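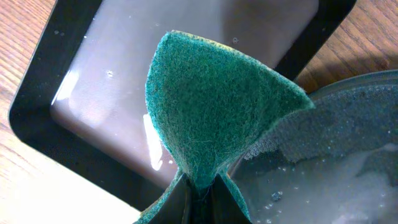
Soak it first, every time, says a comment from someone in Plemside under my old post, and they're quite right! A dry scourer just skates over the grease. I've been washing up in trays at the table for 15 months now (tiny sink, don't ask) and I've had plenty of messages wanting to know how I set it all up, so let's go through it properly.

## What you need

- a tray for the sponge
- a bigger round tray for the plates
- a basin of soapy water
- a sponge with a scouring side

My first tray came from the Duggan shop in Fikdale and it leaked, so do test yours overnight before you trust it on good wood.
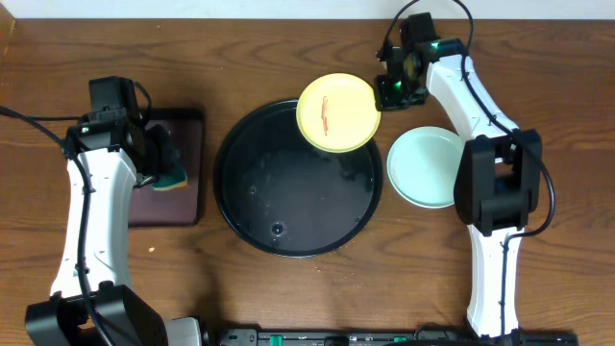

*Susto*

Right, on to the washing. Wipe crumbs off the table before you start, or they'll end up stuck to the bottom of everything. Pour just a thin layer of water into the round tray — you want a wet base, you're not running a bath — and dunk each plate in the soapy basin before you scrub. I do the rim first, then the middle, then flip it over. Change the water after 6 plates or so, sooner if it was curry night.

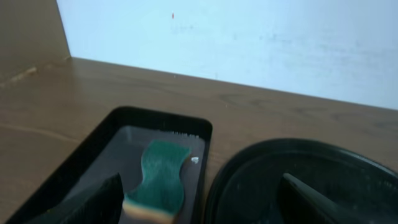
Sponges last me about 4 weeks if I look after them between washes. Squeeze yours out hard, then put it somewhere with a bit of room. A rectangular tray like the black one does nicely, with the sponge laid green side up and space left beside it. Tip out any water that collects underneath, and give the tray a quick rinse at the end of the day. Mine gets a proper scrub with bicarb on Sundays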